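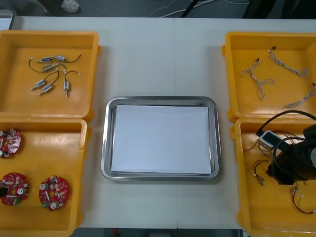
The bench: paper in the steel tray, parts in the yellow bins.

Sorting Parts at the Bench

I've sat through plenty of talks about tidy workbenches, and most of them were selling something. So when Hanane Nasr asked for a gallery page on how we lay out small parts at Henar, my first thought was that yellow bins have never mended anything. My second was that the old drawer cabinet didn't help much either. We gave the new layout a trial from October, and I'm still not fully won over, but I've stopped arguing about the tray.

The tray
Stainless steel with rounded corners and a polished rim. I wanted a rubber mat and was outvoted. Steel wipes clean, I'll give it that, though small screws skate about on bare metal, and the white paper is there to slow them down. Hanane says you can write on the paper as well. I have yet to see anyone do it.

The solenoids
Six in the upper left bin, each with its thin black lead, several ending in small white connectors. Some have blue labels and one has a greenish-gold body. Anyone who tells you a bin keeps wires from tangling hasn't tried it with these. The Maleo guide we worked from suggests a twist tie on every lead, and that sounds fine until you've undone 12 of them before lunch.

The red boards
Three of them, round, in the lower left bin, and crowded with connectors, capacitors and tiny chips. The fully visible one has a hole in the middle. I'd have liked a divider between them – boards sliding over each other is asking for trouble – but dividers cost extra and the budget for the whole bench was 245 pounds.

Four bins, two a side
The pairs go either side of the tray so both hands have something to reach for. Ninh, the workshop across the yard, does it with one long row and claims to be quicker. Nobody has shown me a stopwatch. Our own trial covered 14 sessions, too few to prove much, and two of those were cut short.

The white top
It shows every speck of dirt, and I'm told this is a good thing. Hineo supplied the table and also supplies the cleaning spray, so make of that what you will.

More pictures will go up after 17th May, when we try the same layout with larger parts. I expect we'll need bigger bins.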